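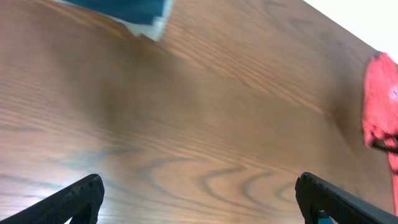
Figure 2. Wrist camera view of the tabletop with both gripper fingers apart. A red object lies at right and a blue one is partly in view at top.

4.1 Student data collection

Demonstrations were recorded by students of the Sulville robotics course, working in pairs under the supervision of Rozália Lukáč. Each pair guided the arm by hand and labelled its own episodes at the end of the session. The collection comprises 2,102 episodes by 38 students – short of the 4,000 set out in the course plan.

Motion blur of the kind visible in Figure 2 was common when students moved the wrist quickly. Blurred images were retained in the training set, and no colour correction was applied. Glare on the varnished surface is analysed separately in Section 4.3.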